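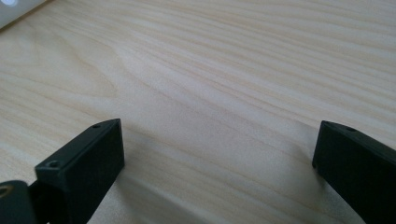 Light wood tabletop, grain close up

Jivthorpe Used Home Goods Prices

Asking prices for used furniture and small household items in 16 resale shops in Jivthorpe and Altley. One row is one item with a price tag on it. The current file has 2107 rows.

Last updated: August 2, 2019

Files

prices.csv: the main table
shops.csv: one row per shop, with town, shop type and opening hours
items.csv: the list of 87 item types and the group each belongs to
potix_map.csv: matches our item types to the older Potix codes
CHANGES.txt: edits since the first release

All files are UTF-8 with a header row. Commas inside a field are quoted. If you open prices.csv in a spreadsheet program, set shop_id to text first or the leading zeros will be dropped.

Columns in prices.csv

row_id: whole number, never reused
shop_id: three characters, matches shops.csv
item_type: matches items.csv
price: US dollars, as printed on the tag
price_kind: "each" or "set"
material: wood, metal, plastic, fabric, glass, mixed, unknown
condition: 1 (poor) to 4 (like new)
flaws: free text, may be blank
month_seen: year and month

How prices were recorded

We wrote down the price on the tag. Sales tax is left out. Where a shop used colored dots for markdowns, price is the amount before the markdown, and the dot color is in the flaws column. That was a poor choice of column and it will move in the next release.

Sets are one row. A table sold with four chairs is a table with price_kind "set", and the chairs do not get rows of their own. To compare single tables, filter on "each".

Material is what the recorder could tell by looking. Veneer and solid wood are both "wood". Items with a wood top and metal legs are "mixed".

Condition was scored by one person per shop. Two shops in Altley were scored twice by different people, and the scores differed by one point often enough that we would not use condition for anything fine-grained.

Item groups

Tables and desks
Seating
Shelving
Lamps
Kitchen goods
Linens, including towels, napkins and folded cloths
Storage, including bins, crates and baskets with or without handles

Baskets and bins were one item type in the first release. They are now split by material, so a plastic basket and a wicker basket no longer share a code.

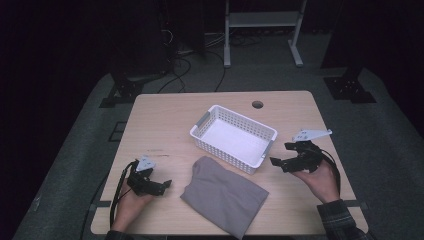 Known problems

67 rows have no price. These items had a torn tag or a tag with no number. They are kept so that the item counts per shop stay right.

Linens are thin in the Altley shops, which mostly sell furniture.

The Bedoya warehouse (shop 014) prices small goods by the bag. Those goods are left out, and only its furniture is in the file.

Some month_seen values are the month the sheet was typed up. We know this affects shop 009 and it may affect others.

Use

Free to use and share with credit to the Jivthorpe Used Home Goods Prices project. Please do not use the file to rank individual shops. Stock changes quickly and most shops were visited only once.

Next release

Planned for September. It will add a markdown column and fix the dates for shop 009. Row numbers will stay the same.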